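Woltar Repair Club — minutes of the March meeting

Present: Rami Harb (chair), Hacer Yüksel, Umut Akbulut, Manju Nishad (minutes). Apologies from Duygu Canpolat, who sent comments by email.

1. Last month's minutes
Approved with one fix. The monitor stands went to the Judard reading room and not to the front office. Umut has the receipt.

2. Tower rebuilds
The big item, and a happy one! Rami reported that the desktop towers from Plekero are much nicer to work on than we had feared. The side panel comes off, the case goes down flat on the bench, and there's the whole board in front of you with space to get your hands in. He wants every tower done lying on its side from now on, and everyone liked that.

We talked for a good while about the parts tray. Hacer is all for it — drive, cards and everything else waiting to the left of the case, so you aren't fishing around in a box with one hand while the other holds a bracket. Umut asked if left-handed people could put it on the right. Yes, of course.
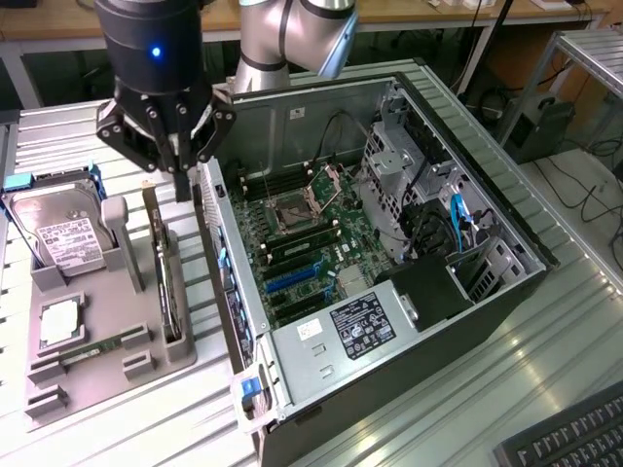
Tower open on the bench, parts tray to its left.

Processors: Rami reminded us that an open socket is the most delicate spot on the whole board. Nothing gets set down on it or passed over it with a screwdriver. Plastic socket covers will be kept in the top drawer, and Hacer will label it.

Memory: agreed to test with whatever is already in the slots before swapping anything. Manju will print a one-page sheet for writing down what was found in each machine.

3. Cards and slots
Umut gave a short talk on seating graphics cards and it was terrific. Hold the card upright, line it up with the slot, press evenly, and check the back of the case before you fasten anything. He is very fond of the blue plastic clips along the rear wall and thinks more cases should have them. Hacer pointed out that old clips can snap if forced, so go gently.

Cables get tidied toward the side wall before a card goes in. Ties to be cut flush, please — Rami has the scratches to prove it.

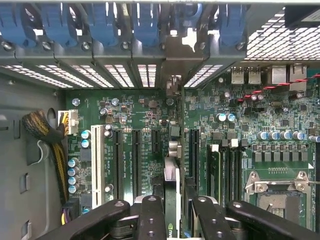

Duygu wrote that she would rather see the graphics cards go in last, after the drives are connected, as a long card makes it hard to reach anything underneath. Agreed, and the sheet will list the steps in that order.

4. Money
Güneş has offered 400 toward spare drives and thermal paste. Accepted with big thanks! Shelving is quoted at nearly 2000, and we'll hold off until Umut has a second price.

5. Open bench evening
Starts at 6:30 p.m. Room for 60 people if the folding tables stay in the hall. Hacer to do the poster, Rami to bring the extension cords.

6. Any other business
The magnetic screwdriver with the short handle is missing again. Please check your bags.

Meeting closed at 8:10 p.m. Manju to send these out.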